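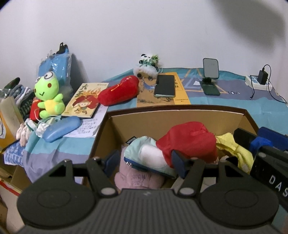
Slide 1. The hat box, on the table with the good tablecloth.

Speaker notes: "One Box of Odds and Ends"
Talk for the Mwaipopo members' evening, 2024-10-01
Speaker: Imogen Clegg

Leave slide 1 up while people find chairs. Don't start until the tea queue has gone. Last time I started during the tea queue and gave my opening to four people and an urn.

OPENING

Good evening. I was asked to speak on "decluttering the modern home", a title I didn't choose and don't intend to honour. I am going to talk about one cardboard box. It is on the screen and it has been in my life longer than my present boiler.

Every household has this box. In yours it might be a drawer, or the chair in the spare room, or the whole of the spare room. It is the place where things go when you have picked them up, looked at them, and not known what to do next. In our house it is called the hat box. There are hats in it. There are also things in it that have never been near a head.

(Pause here. Somebody usually laughs. If not, go on at the same speed.)

THE RED CAP

Start with the red one, as everybody's eye does. Bright red, rounded top, right of centre, looking pleased with itself.

The red cap has been kept on the grounds that it is easy to find. Ask yourselves how many of your belongings are kept for this reason. I own a navy scarf that I like very much and see twice a year. I own a red cap that I don't much like and see every time I lift the lid of anything. It has survived four clear-outs purely by being visible.

I have tried giving it away. I offered it to my brother, who said it was more my colour, and to my nephew, who said nothing and left it on the hall table. Back in the box.

THE MINT GREEN ONE

Tucked under the edge of the red is the mint green and white one, with the dark blue trim. I say "cap" when I talk about it at home, and I'm challenged on that about once a year. I think it's a cap.

The point of the mint one is that it has a season, and the season is short. It is a hat for a warm day at the seaside on which you don't mind who sees you. In my life there have been two such days. I nevertheless store it all year round, in a box that I have to move every time I want the ironing board.

Practical bit, for those who came for practical bits: if a thing has a season, put it with the other things of that season. Swimming things, beach towel, mint green hat. When you get out one, you get out all of them, and if the hat stays on the pile when everybody goes out of the door, you have your answer. I learned this from Tolera Derese, who gave the January talk on airing cupboards and is far stricter than I am.

THE PINK THING

Underneath the mint one there is something plush, in a dusty pink. You can only see a bit of it.

I'm going to be careful here. There is no subject on which people are less reasonable than soft toys, and I include myself. You can take a grown adult through their coats and their saucepans with no fuss at all, and then you reach something plush and they have to go and stand in the garden.

So my rule is that soft things come out last. Do not begin with them. If you begin with them you will be sitting on the carpet at half past three with a cup of cold tea and nothing in any bag. Do the socks, do the cables, do the instruction booklets for the appliances you no longer own. Then do the soft things, when you are tired and slightly ruthless.

And keep one. Keep two if you must. I'm not a monster. Ours is kept, and it is kept at the bottom of a hat box, so it can't be said that I have spoiled it.

THE YELLOW CLOTH

(Point to the right-hand side.)

The yellow cloth is my favourite item in the box for the purposes of this talk, and my least favourite for all others. It's crumpled. It is draped up the side as if it meant to leave.

Cloths get into boxes as packing. You put something in, it rattles, you reach for the nearest cloth. Years later the thing that rattled has gone and the cloth is still at its post. By now it has seniority. I have been through a good many boxes belonging to friends and relations, and I have hardly ever met one without a cloth in it that was protecting nothing.

Cloths should go back to being cloths. Shake it, fold it, put it under the sink. If it's too nice for under the sink, it should be in the linen drawer. If it is neither, it's a rag, and a rag has a perfectly respectable career ahead of it.

THE SMALL BLACK THINGS

There is a small black thing between the yellow and the red, and another one, with a pale edge, poking up at the back left. Every box has these as well. I won't be telling you what they are.

For small things I keep an old biscuit tin by the back door. Anything small goes into the tin for one month. If in that month a person walks about the house saying "have you seen the little...", you hand them the tin. At the end of the month I go through it with the lid of my mind firmly closed. Most of it goes.

(If someone asks what happens when you throw out the wrong thing: yes, it has happened. It was part of the shower. We managed.)

ON THE BOX ITSELF

People ask what they should buy. I had a catalogue from Pulside through the door with 32 pages of storage in it, baskets inside other baskets, and a thing from Prirnent that hangs on the back of a door and makes the door impossible to shut. I've tried both kinds. My sister-in-law has a whole wall of Proltemov units, labelled, and keeps her gloves in the car.

A cardboard box does very well. You can see in from above, it costs nothing, and when it gets tatty you feel free to get rid of it, which you will never feel about a basket. The trouble with a handsome container is that you start looking for things to put in it.

Size matters more than looks. Pick one you can lift with your arms full of resentment. If it needs two people, it will stay wherever it first landed, and in ten years' time it will have a lamp on it.

WHERE TO DO THE SORTING

At a table. Please. The floor is for young people. On the floor you kneel, then you sit, then you lean on the bed, then you're reading old birthday cards.

I put a cloth down first, the teal and blue one on the slide, to save the table and to give myself a limit. Whatever comes out of the box has to fit on the cloth. When we get hungry the cloth has to be clear. It's surprising how fast you can decide about a cap when there is a shepherd's pie waiting.

Put the box against the wall if you can. Things slide off the far side of a table and are then discovered in spring.

A WORD ABOUT NUMBERS

I did once count everything in our back bedroom. There were 668 items, counting a pair of anything as one. I wrote it in a notebook and felt very organised, and then I had 668 items and a notebook. Tolera counted his whole flat and got to 1,570, stopped at the kitchen and has refused to discuss it since.

I don't recommend counting. I have read that one should aim for 1,000 possessions, and I'd like to know if that includes teaspoons.

WHAT I DO WITH THE HAT BOX NOW

Twice a year. Table, cloth, everything out. I try on the red cap in the hall mirror. I take it off again. I fold the yellow cloth and take it to the sink, and by the next time there is a yellow cloth in the box. I have stopped asking about that.

Anything that goes back in has to go back in on purpose. You say its name out loud and put it in: "mint hat, seaside." It feels daft, and if you feel too daft to say it, the thing can go in the charity bag. My husband hears me from the next room and has learned not to answer.

QUESTIONS

Allow ten minutes. Likely ones:

Other people's things - you may move them, you may stack them neatly, you may not throw them out. Buy them their own box and write their name on it.

Things you were given and don't like - one year on show, then the box, then the bag. Keep a list of who gave what, so you don't give it back to them at Christmas.

Caps in the wash - by hand in the sink, cool water, dry them over a bowl so that they keep their shape. I have had one come out of the machine as something you might put over a boiled egg.

Whether I'd like to take away a box that someone happens to have in the car - no, thank you.

Then the raffle. The red cap is third prize, if the committee hasn't objected by then. Tickets are on the table by the door, next to the biscuits.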